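Folding Soft Items on a Covered Surface: Effect of the Cover Sheet on Fold Alignment

Student Project Report
Sowmya Pai
Textiles and Household Technology, Stodon
Submitted 3/31/23

Summary

Clothes and linens are often folded on top of another piece of fabric, such as a bedsheet or a cloth spread over a table. This project looked at how the lower fabric affects the fold. A set of 32 soft items, mainly T-shirts and small towels, was folded repeatedly on a covered surface, for a total of 478 recorded folds. The cover was either smoothed before each item or left as the last item had left it. Edge alignment was worse on the unsmoothed cover for T-shirts. Towels showed little change. Most of the misaligned shirt folds began at the sleeve.

1. Background

Advice on folding usually assumes a hard, flat surface. At home a bed is at least as common, because it is wide and the finished stack is close to where it will be put away. A bed has two layers that can move: the sheet can slide over the mattress, and the mattress gives under pressure. A cloth on a table has only the first of these problems.

When a garment is dragged across a cover, friction pulls the cover along with it. The cover gathers into a ridge ahead of the garment. If the garment is then folded over that ridge, the lower layer is raised and the upper layer lands short of the intended line. I noticed the effect while sorting laundry and could not find it treated in the course reading.

The question was limited to whether smoothing the cover between items improves alignment enough to be worth the time.

2. Materials

All items were washed with the same detergent (Prilledel, unscented) and dried flat before the first session. Nothing was ironed. Ironing leaves sharp creases that guide the next fold, and this would have hidden the effect under study. For the same reason, items that already carried a hard center crease from storage were shaken out before use.

The covers were flat bedsheets. One was an Ernavby sheet in plain weave. The other was an older sheet with a softer, slightly brushed surface. Neither was pinned, clipped, or tucked in at the sides. A fitted sheet was tried in October during the pilot work and dropped, as the elastic corners pulled the fabric tight and left almost no slack to form ridges.

Shirts were rated by fabric weight in hand only. No scale fine enough for single garments was available, so "light" and "heavy" in this report are my own groupings.

3. Procedure

3.1 Preparing the cover

The cover is spread so that its far edge runs parallel to the far edge of the surface. Large ridges are pushed outward from the center with flat strokes. Fine creases from storage are left in place. They do not move under the garment and had no visible effect on alignment in the pilot.

3.2 Placing the item

The item is set down near the front edge, within easy reach. It is opened by lifting two corners and lowering them, never by pulling it across the cover. Darker items were easier to judge against a light or medium cover because the outline stayed clear, and with a cover close in tone to the item the hem line had to be checked a second time before folding.

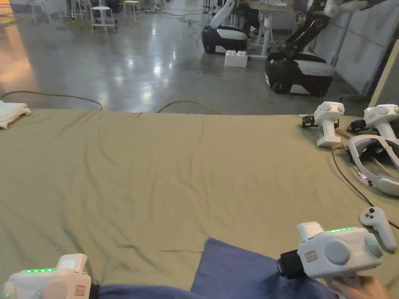
Once the item is down, its corners are lined up by eye with the front edge of the cover. A corner that points away from the folder is brought back first. If the body of the item is bunched, the bunch is opened toward the nearer side, with the opposite side held down. Holding matters more than pulling. When only one side was controlled, the whole item rotated and the cover twisted with it.

3.3 Folding

Towels are folded in half across the long side and then in half again. T-shirts are laid face down. The sleeves are folded in to the side seams, each side is folded in to the center line, and the hem is brought up to the collar. The same order was kept in every trial, including trials that were clearly going badly.

A fold was recorded as aligned if the upper edge lay on or inside the lower edge along its full length. Any overhang was recorded as misaligned, and the location was noted as corner, edge, or sleeve.

3.4 Resting position of finished items

Finished items were moved to the back of the cover, away from the work area. Towels went to the far left so that they could act as a light weight on the sheet. A folded towel on a far corner reduced creep of the cover toward the front, and after the pilot I used this arrangement in all trials. The item was placed flat and was not pressed.

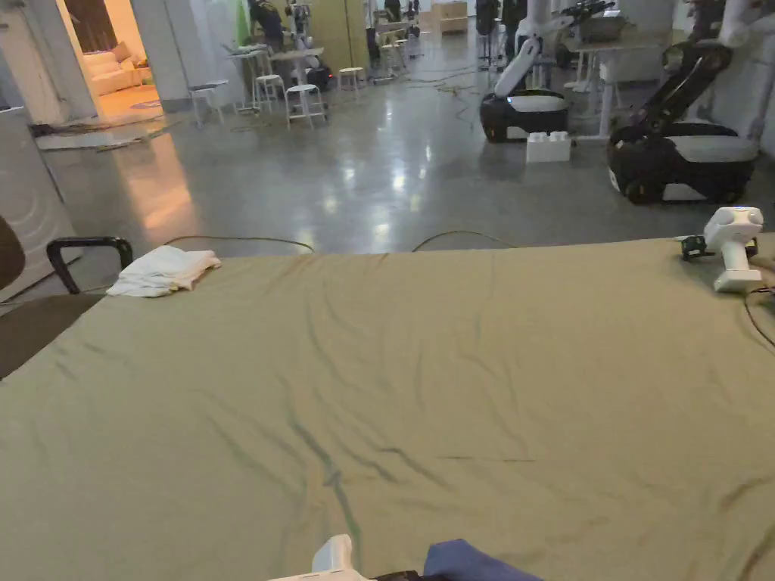 4. Results

4.1 Towels

Towels folded well under both conditions. Terry fabric grips itself, so the upper layer stays where it is lowered. Small ridges in the cover were flattened by the weight of the towel. The most common fault was a lifted end on the top layer, caused by a thick border. This happened on smoothed and unsmoothed covers alike and is not related to the question.

4.2 T-shirts

Shirts were more sensitive. On the unsmoothed cover, the hem-to-collar fold drifted sideways, and the drift was larger in light fabrics. Smoothing before each shirt removed most of it. The plain weave cover gave less drift than the brushed one, which dragged at the shirt and formed ridges sooner.

Sleeves accounted for most of the recorded faults. A sleeve is short, has a stiff hem, and offers little area to hold. If it is picked up by the hem alone, the rest of the sleeve twists and the fabric next to the side seam comes up with it. If it is picked up through both layers a little inside the hem, it turns over as a flat piece.

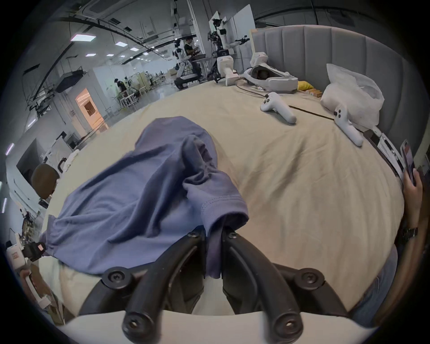
A shirt that starts crumpled should be opened from an edge that can be identified with certainty. The bottom hem is the best choice, as it is the longest straight edge on the garment. Starting from a sleeve is possible but often needs a second attempt, because the front and back layers are hard to tell apart until the collar has been found.

4.3 Movement of the cover

The cover moved toward the folder over the course of a session. Most of this came from dragging items forward, and some from leaning on the front edge. Creases running from front to back were harmless. Creases running diagonally through the work area were the ones that shifted a fold, since one half of the item lay across the crease and the other half did not.

5. Discussion

Smoothing takes 2 strokes in most cases, one to each side. For shirts this is worth doing before every item. For towels it can be left until a ridge is visible.

The project has several limits. I was the only folder and also the only judge of alignment. My technique improved during the early sessions, and the order of conditions was not fully randomized, so part of the gain credited to smoothing may be practice. The Lò folding board listed in the proposal was not tested, as it arrived after the last session. Large items such as duvet covers were left out because they extend past the surface on every side.

6. Recommendations for further work

Repeat the shirt trials with a second folder and a separate judge. Compare a tucked cover with a loose one, using the same sheet. Record which edge was picked up first in every trial. I noted this only when a fault occurred, and the missing entries made it impossible to compare the starting edges directly.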